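Sealing pale stone paving: worth paying for, or money down the drain?

Forum: Outdoor Surfaces > Paving and Patios

gritandgrout
8 September 2023
I sit on the board of a small condo building and we have a shared courtyard paved in light gray stone, laid in July. The installer, a firm called Groller, now wants $2000 to come back and put down a penetrating sealer from Bredard. They say without it the stone will be stained by spring and the warranty "may be affected." That last bit was not mentioned in the original quote. I have read the data sheet twice and it tells me almost nothing. "Long-lasting protection" for how long? Against what? Has anyone had this stuff down for more than a couple of winters, and did it do anything?

mossback_ed
What kind of stone is it? Limestone, granite and sandstone behave very differently and anyone selling one sealer for all three is selling you a bucket.

gritandgrout
Invoice says "light gray natural stone, honed." I asked which stone and was told it was "a premium product." So I don't know, and I'm starting to think they don't either.

pourdecisions
Put a few drops of vinegar on an offcut. If it fizzes it's limestone or marble. Don't do it on the courtyard itself, you'll leave a mark.

kneepads4ever
I laid stone for 23 years and I'm going to disagree with the mood here before it gets going. Sealer isn't a scam. On a porous pale stone under trees it buys you time to get to the leaf stains and the spilled wine. It won't make the stone stainproof and no honest installer says it will. Where people get burned is paying for it on dense granite, which drinks next to nothing.

mossback_ed
"Buys you time" is what they say about everything that can't be measured. I sealed half my patio and left the other half bare, same stone, same tree. After three winters my wife couldn't tell me which half was which. Neither could I, and I'd done it.

kneepads4ever
What did you seal it with, and was the stone dry when you did it? Most failures I got called out to were sealer put on damp stone by somebody in a hurry.

mossback_ed
Store brand, and yes it was dry. I knew somebody would say I did it wrong. Funny how the product is never at fault.

slabhappy
Different question for the OP. Has anyone on your board brought up glare? Everyone wants pale stone because it looks clean in the brochure, then the sun gets low and the whole thing lights up. If they put a sealer with any sheen on top of that you're going to hear about it from every unit facing the court. Big pale squares, low sun, this is what you're signing up for:
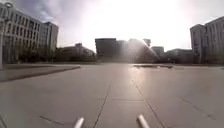
Things I would get in writing before paying Groller anything

1. The name of the stone and the quarry or supplier it came from.
2. Whether the sealer leaves a sheen, with a test patch left down for a full month.
3. Slip rating of the stone when wet, before and after sealing.
4. The exact warranty sentence that depends on sealing. If it isn't in the contract you signed, they can't add it now.
5. How often it has to be redone and what they charge for that visit.

Number 3 is the one people skip.

pourdecisions
Agree on the sheen. A penetrating sealer shouldn't leave one, though. If it does, they've put on too much and let it dry on the surface.

slabhappy
"Shouldn't" is doing a lot of work there. I've walked across plenty of penetrating sealer that looked like somebody had buttered the place.

kneepads4ever
Then somebody didn't wipe off the excess. That's the applicator's fault. The list is good, I'd have been happy to answer all five when I was working. I would drop the full month on the test patch, a week and one decent rain will show you.

tallow_lane
We used Magbanua on the paving outside our clinic. It cost us $900 for materials and a day's labor. Water beaded beautifully for the first few months and then it stopped. The rep told us beading isn't a sign of protection and the sealer was still working down in the stone. When it was beading, he'd told us beading was the sign of protection. Draw your own conclusions.

mossback_ed
There it is.

kneepads4ever
The rep was right the second time, for what it's worth. Surface beading wears off under foot traffic well before the rest goes. He should have kept his mouth shut the first time.

gritandgrout
Thanks all. Vinegar test on a spare slab from the storage room: it fizzed, so I guess limestone. I also called Groller and asked for the warranty sentence. The person on the phone said she would "have to look into it." Also got a second quote using Erutix, 60 percent of the Groller price for the same area, and that firm told me straight away to wait until next year because new joints hold moisture.

pourdecisions
I'd lean toward the one that told you to wait. A contractor turning down money this season is at least interesting.

mossback_ed
Or he's booked solid until next year and that's how he keeps you warm. I'd still do nothing. Sweep it, rinse it, get the leaves off in fall, keep de-icing salt well away from limestone. Spend the money on the roof.

kneepads4ever
Salt advice is correct and I never thought I'd be typing that. Limestone in a courtyard with trees, I would seal, but next year when it's dried out. Ask the Erutix outfit for the address of a job that's a few winters old and go look at it after rain.

slabhappy
And go look at it late in the day too, with the sun in your face.

gritandgrout
We do have trees, two of them, and one drops berries. I'll ask for an address. Board meets again in a couple of weeks and I'm going to recommend we don't pay for anything until Groller sends that sentence.

tallow_lane
Berries on limestone, good luck. Post back if they ever send it.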